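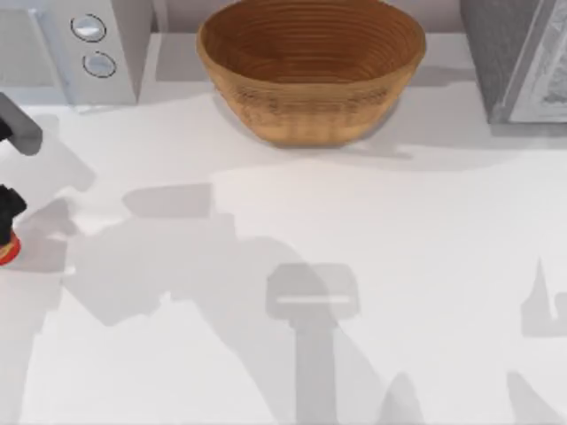 3 min read

2018-01-15

I had a free day in Clustamgate before my train home, so I went to the water museum at the old Lumovbridge pumping station. I had walked past the building twice on earlier trips and never gone in. Admission is 11 and you can pay by card. The ticket is good for the whole day, so you can leave for lunch and come back.

The museum is split between two buildings. The first one is the engine house, with a pair of beam engines that supplied the town until the electric pumps came in. You start at the bottom, by the condensers, and climb an iron stair past the cylinders to the beam floor. The stair has 52 steps and it is narrow, so people coming down have to wait on the landings. There is no elevator to the top, but a screen on the ground floor shows the beams for anyone who can't make the climb.

Neither engine was under steam when I visited. They run one of them on certain weekends starting in June, and the dates are posted by the ticket desk. Even standing still they are worth seeing. The brass on the oil cups has been kept polished, and the original Sheehan maker's plates are still bolted to the frames. One plate has a corner missing and the label next to it doesn't say why.

The second building is the old boiler house, where the boilers were taken out long ago. It now holds the exhibits on how water got from the river into people's homes. I liked this part more than I thought I would. There is a long case of house meters, then sections of wooden pipe dug up during street work, and a wall map of the mains with small lights for each district. You push a button for the year and the lights come on. Two of the buttons did nothing.

The labels are mostly good. Some are set low, I guess for kids, and I had to bend down to read them. The ones about the filter beds are long and could use a drawing. I never did understand how they cleaned the sand.

At the back there is a small room about the Haltanico works, which made valves and hydrants across the river. It has the firm's time clock, a row of casting patterns, and a pay book opened to a page with 177 names on it. I spent about 25 minutes in that room alone, mostly reading the job titles.

The cafe is closed in winter, but there is a vending machine and a few tables by the coat racks. The gift shop is one shelf. I bought a postcard of the engine house and a reprint of an old valve catalog.

From the train station it is an easy walk along the canal, though the path was icy under the second bridge. The museum is closed Tuesdays.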